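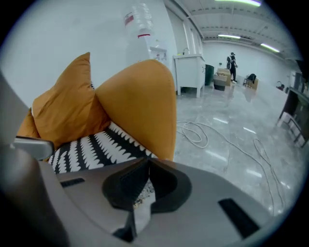 4. Software

4.1 Overview

The Plekari stack has four processes: a capture daemon, a perception node, a policy runner and a low-level controller. They talk over shared memory when they sit on the same machine and over a plain socket when they do not. We began with a much larger design, in which every stage published to a central broker, and spent most of June taking it apart again. The smaller design is easier to debug, and it has been a real pleasure to work with. A new student can read the whole of the runner in an afternoon, change it, and see the effect on the arm the same day.

All four processes share one clock. Each message carries the time at which its data was measured, and a second stamp for the time at which it was sent. Almost every bug we describe in Section 4.5 was found by plotting the gap between these two numbers.

4.2 Perception from the wrist view

The policy sees the world through a single wide-angle view from the hand, looking out past the fingers (Figure 3). We were keen to keep it this way. A wrist view moves with the tool, so a cushion to be picked looks much the same to the network wherever in the room it happens to lie, and the fingers are always in the same part of the picture. That second property is worth a great deal. It gives us a fixed reference against which everything else can be judged, and we use it in three places in the code.

Figure 3. Wrist view of soft furnishings in a long, open room. The two black fingers and the grey housing stay fixed in the view; yellow cushions and a black-and-white patterned one lie just beyond them. Cables on the polished floor, and the reflections of the ceiling lights, are typical of the clutter the perception node has to deal with.

First, we mask the housing. The lower part of each view is filled by the body of the gripper, which carries no information about the task but takes up a good share of the pixels. We draw the mask once per gripper by hand and load it with the calibration file. The fingers are left unmasked, as the policy needs to see what lies between them. In early runs we masked them too, and the policy closed at odd moments, plainly guessing.

Second, we check the calibration at start-up. The node finds the outline of the fingers and compares it with the stored one. If they differ by more than a small tolerance, the node refuses to start and prints the offset. Small crumbs resting near the base of the fingers, as in Figure 3, were enough to upset our first version of this check. It now fits two straight lines to the inner edges of the fingers and ignores small blobs near the housing, and it has been dependable ever since.

Third, we set exposure from a region just above the fingers and leave the rest of the view to fall where it may. Long rooms with ceiling strips and shiny tiles are hard on automatic exposure. When it was left to itself, a bright streak on the floor would pull the whole view down, and a dark cushion would lose its edges just as the hand came near. Metering near the fingers costs us detail in the far background, and we have not missed it.

Soft goods bring a problem of their own. The depth estimate on a smooth, single-coloured cushion is poor: there is very little texture for the matcher to hold on to, and the surface curves away at the rim. A bold pattern gives a far denser result. We tried filling the gaps with a learned prior, and it made handsome depth maps that were wrong by several finger widths. We now pass the raw estimate together with a per-pixel confidence, and let the policy decide how far to trust it. This was the single most useful change we made to the perception node, and it took less than a day to write.

4.3 Policy runner

The policy predicts a short run of future hand poses and finger openings. The runner asks for a new prediction while the last one is still being carried out, then blends the two where they overlap. Inference takes 200 ms on our desktop machine, so without overlap the arm would stop and start at every step.

Blending is simple when two predictions agree. When they do not – say, when one goes to the left of a cushion and the next goes to the right – an average of the two drives the hand straight into the middle. We compare the end points before blending, and if they lie too far apart we keep to the older plan until it is finished. On paper this looks timid. On the arm it is a joy to watch: the hand commits to one side, follows it through, and picks a new plan from a sensible place.

The runner also keeps a rolling log of the last 300 predictions, with the views that produced them. Pressing a key on the operator's keyboard writes the log to disc. We added this for our own use and it quickly became the tool that everyone in the group reaches for first. A strange movement can be replayed, slowed down and stepped through within a minute of its happening, while people still remember what they saw.

4.4 Low-level control

The controller takes the blended poses and turns them into joint commands. It limits speed, acceleration and grip force, and it is the only process allowed to speak to the hardware. We use the Baumgartner formulation for null-space motion, which keeps the elbow away from the table when the hand reaches low, and a damped solution near singular poses.

Grip force on cushions needs some care. A soft object gives way under the fingers, so the usual test for a grasp (the fingers have stopped before fully closing) fires late or never. We look at the rate at which motor current rises as the fingers close. A fold of fabric gives a slow, steady rise; empty air gives none; a hard edge gives a sharp step. The three cases separate well enough that a plain threshold does the job, and we were delighted to delete the small classifier we had trained for it.

4.5 Timing and faults

Our training set holds 982 episodes, gathered at two sites, Lemham and Ferow. Before training we run every episode through a checker that reads the stamps described in Section 4.1. It kept 808 of them. The rest were dropped for one of two faults: a jump in the measured time, or a stretch where the view and the hand pose drifted apart.

The jump came from the capture daemon, which wrote to disc on the same thread that read the camera. Moving the writer to its own thread cured it. The drift was more interesting. The two sites had set their clocks in different ways, and at Ferow the pose stream was corrected during an episode while the view stream was not. Each stream looked perfectly healthy when examined alone. We only saw the fault when we drew the fingers, as predicted from the pose stream, on top of the fingers in the view, and watched the two slide apart during fast closing.

That overlay is now part of the capture screen, so the person holding the gripper can see it live. We would urge anyone building a similar system to add one early. It needs a calibrated camera, a model of the fingers and very little code.

One fault remains open. When the hand turns quickly towards a bright area, the exposure loop lags by several views, and the confidence map drops to almost nothing across the whole picture. The policy copes by slowing down, a behaviour it has picked up from the data. We would prefer to handle it in the perception node, and a version that predicts exposure from the commanded motion is being tested at Lemham.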